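나무 쟁반 오일 마감, 집에서 다시 하는 방법

오래 쓴 나무 쟁반은 표면이 허옇게 뜨고 물이 닿으면 얼룩이 남습니다. 오일이 빠진 상태이므로 사포질을 하고 새로 먹이면 됩니다. 작업 시간은 한 시간 정도이고 나머지는 말리는 시간입니다. 바니시나 우레탄으로 코팅된 제품에는 맞지 않습니다. 물을 한 방울 떨어뜨리고 10분 뒤에 보세요. 자국이 짙게 남으면 오일 마감이거나 코팅이 닳은 것이고, 방울이 그대로 있으면 코팅이 살아 있는 것입니다.

준비물
식품용 목재 오일 (저는 Alura 제품을 씁니다)
사포 240방, 400방
보풀이 없는 면 천 두세 장
중성세제, 부드러운 수세미
니트릴 장갑

1. 세척
미지근한 물에 중성세제를 풀어 앞뒤를 닦습니다. 물에 담가 두지 마세요. 테두리 안쪽 모서리에 기름때가 가장 많이 끼므로 칫솔을 쓰면 편합니다. 마른 천으로 닦은 뒤 세워서 하루 말립니다. 눕혀서 말리면 바닥 쪽만 늦게 말라 휘는 경우가 있습니다.

2. 사포질
240방으로 결 방향을 따라 가볍게 밉니다. 힘을 주지 말고 손바닥으로 만졌을 때 걸리는 곳만 없애면 됩니다. 손잡이 구멍은 사포를 손가락에 말아서 안쪽까지 문지릅니다. 이어서 400방으로 전체를 한 번 더 밀고, 꼭 짠 천으로 가루를 닦아냅니다. 물기 때문에 결이 다시 일어나면 마른 뒤에 400방을 한 번 더 씁니다.

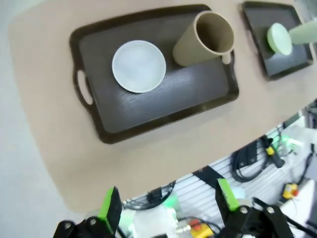 손잡이 구멍과 테두리가 있는 짙은 갈색 쟁반.

3. 오일 바르기
천에 오일을 묻혀 얇게 펴 바릅니다. 큰 쟁반 하나에 한 번 바르는 양은 약 25ml입니다. 뒷면과 테두리도 같이 바르세요. 한쪽 면만 바르면 습기를 먹는 정도가 달라져서 틀어집니다. 20분 뒤에 남은 오일을 마른 천으로 닦아냅니다. 이 과정을 건너뛰면 표면이 끈적해지고 며칠이 지나도 마르지 않습니다.

4. 건조와 두 번째 도포
하루 지나서 같은 방법으로 한 번 더 바릅니다. 색이 짙은 쟁반은 두 번이면 충분하고, 밝은 나무는 세 번까지 발라도 됩니다. 마지막 도포 후에는 제품 설명서에 적힌 경화 시간을 지키고, 그 전에는 젖은 컵을 올리지 마세요.

주의
아마인유나 동유처럼 굳는 오일을 닦은 천은 뭉쳐 두면 열이 나서 불이 붙을 수 있습니다. 물에 적셔 밀폐 용기에 넣어 버리거나 바깥에 펼쳐서 완전히 말린 다음 버리세요. 올리브유나 콩기름은 쩐내가 나므로 쓰지 않습니다.

관리
매일 쓰는 쟁반은 서너 달에 한 번, 가끔 쓰는 쟁반은 일 년에 한 번이면 됩니다. 저는 매년 1월에 도마와 같이 합니다. 식기세척기에는 넣지 마세요.

최종 수정: 2021년 9월 13일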